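Two-arm bench: stock grippers or swap to Nanico fingers for clear cups?
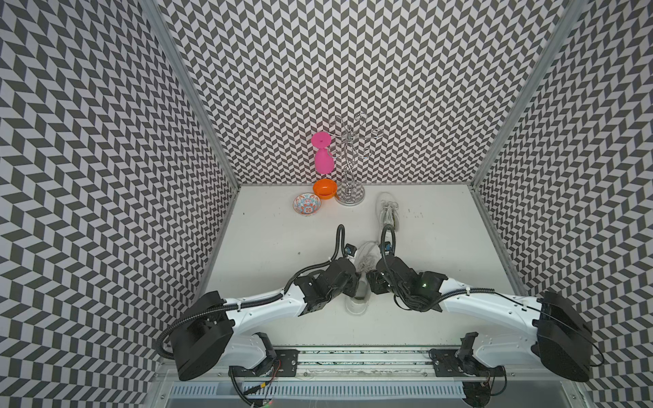 Asked by Wekesa Mwakyusa, 6 September 2026
Filed under: Grippers and end effectors

Hello all, and thank you in advance for reading, I know I go on a bit.

I have been setting up a two-arm bench since June and I'm at the point where I need to choose fingers and stick with them. The arms sit side by side on one rail and work inward over a white tabletop, with patterned walls on three sides. The job I care most about is a handover: one arm picks up a clear cup, brings it to the middle, the other arm takes it, and the first one lets go. Everything I do with colored things (an orange plastic bowl, a pink wine glass) goes well enough that I stopped worrying about it weeks ago. The clear cup is another story.

I have two sets of fingers to choose between. The ones that came with the arms are Doolan parallel fingers, fairly stiff, with a thin rubber pad. The others are Nanico soft fingers, which bend around whatever they touch. I ran 16 handovers with each set, same cup, same start spot, same speed. With the Doolan fingers I had 4 drops. With the Nanico fingers I had 2, but 3 more where the receiving arm had the cup leaning so badly that I wouldn't have wanted water in it. So I can't decide whether that is better or worse!

The other thing is that the grippers come very close together in the middle. With the Nanico fingers on, the tips are a little longer and I have had them catch on each other as the first arm backs away. I tried backing away more slowly and it only made the catching slower, if you see what I mean.

What I would like to know:

Is it worth staying with the soft fingers and fixing the lean, or should I go back to the stiff ones and fix the drops?

Does anybody run different fingers on each arm? It feels like cheating but I can't think why it would be.

And would a different controller help? I'm on the Skaten one, with the default grip settings. A friend keeps telling me to try Nondska but I don't want to change two things at once.

Answer 1 - accepted
Peninah Nzioka

Hi Wekesa, I enjoyed this one, partly as I spent most of last winter on nearly the same job with juice glasses and my kitchen is down to mugs now.

I would go with different fingers on each arm, and please don't feel bad about it. The two arms are doing different work. The giving arm needs to hold the cup in one known position and let go cleanly, and stiff fingers are very good at that. The receiving arm has to cope with the cup being a little off from where it expected, and soft fingers are very good at that. I run Doolan on the giving side and Nanico on the receiving side and I have left it that way for months. It also helps with your catching problem, as only one of the two sets is the longer kind.

Now, the lean. I suspect it comes from the moment when both grippers have hold of the cup at once. If they don't agree on where the cup is, the soft side gives way, the cup settles in that bent position, and then when the stiff side opens the fingers spring back and take the cup over with them. What helped me was adding a short pause after the receiving side closes, then opening the giving side a tiny amount, pausing again, and only then opening it all the way. In the Skaten settings you can do this with two release steps, and the first one can be very small indeed. The springing back still happens but it happens while the cup has something on both sides of it.

For backing away, have the giving arm go straight back along the line of its own fingers before it lifts or turns. Mine was lifting early, and the fingertip came up under the other one every time. I felt rather silly when I finally sat and watched it from the side.

Also look at height. I take the cup low with the giving arm and higher up with the receiving arm, so the tips never need to share the same bit of glass. With a short cup there isn't much room for this, but even a small offset is worth having.

Leave the controller alone for now. You are right about changing two things at once. I have used Nondska as well, and I like its force readout better, but it didn't hand over cups any better for me until I had sorted out the release, and by then Skaten was fine too.

One last thought - your two sets of numbers are pretty close, so I would do another batch before you read much into them. Do let us know how it goes!

Answer 2

stiff ones. soft fingers wear out and then you are buying more. turn the grip force up a little and wipe the pads, mine got dusty and dropped everything

Answer 3

I agree with most of what Peninah wrote, though I would check the cameras before blaming the fingers. Clear glass gives you very little except the reflections, and those shift whenever an arm moves over it and changes the light. If the first pick is off to one side, the handover begins wrong and no fingers will rescue it.

An easy test is to put a band of colored tape around the cup and run your 16 again with the Doolan fingers. If the drops mostly go away, your trouble is in seeing the cup. If they don't, it's in the holding, and then I'd do the mixed fingers as described. I did this with a clear tumbler and it was the seeing, which saved me the price of a second finger set. Busy walls can show through the glass too, so it might be worth hanging a plain sheet behind for one batch and comparing.

Comment from Wekesa Mwakyusa

Thank you both, and thank you to the pad wiper as well, mine were filthy. I have put the Nanico fingers on the right arm only and added the two release steps. Tape test is next, once I find the tape.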